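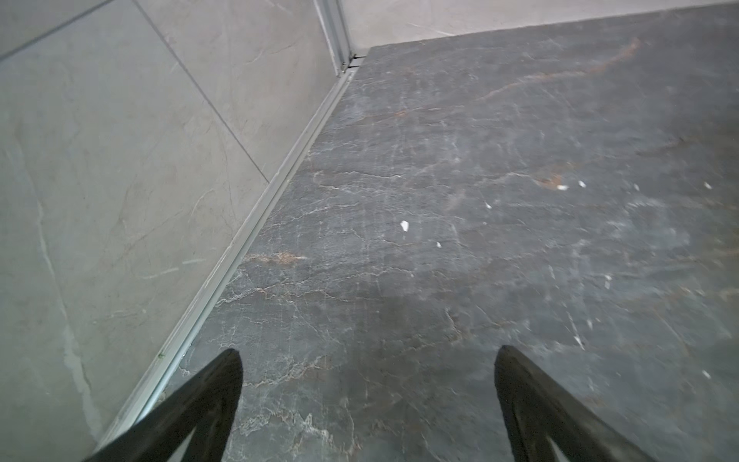 Slippery floors in public buildings: report of the second term project
Vitória Salgado, Building Materials course

1. Why I chose this subject

In the entrance hall of the Drurneck library there is a sign about wet floor which stands there all winter. I wanted to know if the floor is really so slippery, or if the sign is only there from habit. My teacher said that the question was too small for a project, so I added two more buildings: the swimming hall at Kandham and the old bus station.

2. What I read before

There are several ways to measure how slippery a floor is. The best known in this country is the pendulum test, where a rubber foot swings down and rubs over the floor. The higher the value, the safer is the floor. A polished stone can give a good result when it is dry and a poor one when there is a thin film of water on it. The finish of the surface matters very much, often more than the kind of stone.

I also read that shoes are half of the problem. A hard leather sole and a soft rubber sole behave very differently on the same tile.

3. How I worked

The school does not own a pendulum, so I used a simpler method. I put a weight in a box with a rubber sole glued under it and pulled it with a spring scale until it began to move. The box with the weight was 3,000 grams. I made 30 pulls in each building, half of them dry and half with water from a spray bottle. I always went at eight in the morning, before many visitors came.

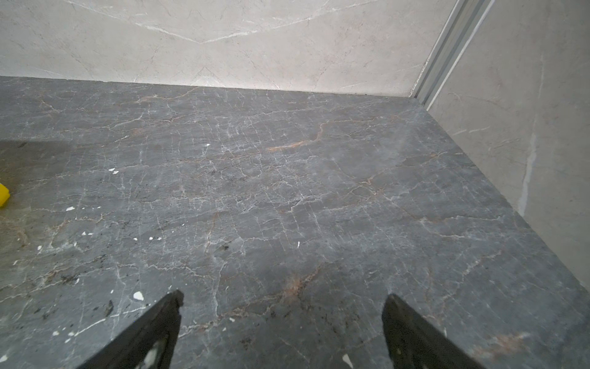 The sole was cleaned with a cloth between the pulls. In the first building I forgot this for the first few pulls, and I had to repeat them, as dust on the rubber makes the force smaller.

4. Results

In the library the dry pulls were all close to each other. The wet pulls needed much less force, and they were also less regular. In the swimming hall the difference between dry and wet was small. The tiles there are rough and made for bare feet, so I expected this. The bus station was the surprise for me. Its floor is worn smooth near the doors but still rough by the benches, and the two places gave almost the same difference as between two buildings.

I also asked the visitors of the library to fill in a short form, and I received 259 answers. Most people wrote that they walk more slowly when they see the sign. A few wrote that they never noticed it.

5. What could be better

My spring scale is not very exact, and I pulled by hand, so the speed was not always equal. One kind of sole is also too little. If I did the project again, I would borrow a real pendulum and come back in a different season, for example September, when there is less salt and sand on the floor.

The library has now ordered a longer mat for the entrance. I could not test it before the report had to be handed in.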